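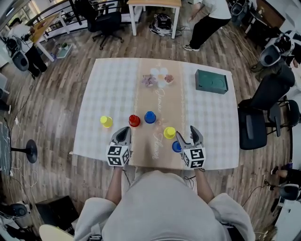

Hi, I'm Roscoe Halvorsen, and I started Brurkness Football because I missed the game so badly after college that I was watching high school film at midnight for fun. My wife suggested I find somewhere else to put all that energy. So now I run a camp for linemen!

We only coach the big guys up front — tackles, guards, centers and the defensive kids who have to beat them. Quarterbacks have plenty of camps already. When I played left guard I got maybe ten minutes of real teaching a week, and the rest of the time I was holding a bag for somebody else. I still get a little worked up about that.

Amnuay Chuensuk joined me in our second year. He wrestled before he ever put on a helmet, and he teaches hands and leverage better than any coach I had. Kids who come in standing straight up go home bending their knees (and complaining about their thighs, sorry, parents). He handles the defensive side and I take the offense, and on Sunday afternoons we put the two groups together and let them go at it for 45 minutes. It gets loud.

Groups are small, with 6 players to a coach. We film every rep and sit down with each kid to go over it, usually with a sandwich in hand. Our main camp is in June, and we run weekend sessions at the Leone Park fields through the fall. So far 853 players have come through, from seventh graders to a few who went on to play in college and still text me clips of their pass sets at odd hours.

You don't need to be a starter to come. You don't need fancy gear either — cleats, a mouthguard and your own helmet will do it. If you're not sure which group fits your kid, write to me and I'll write back myself, probably at too much length.

Contact Roscoe | © Brurkness Football | Back to top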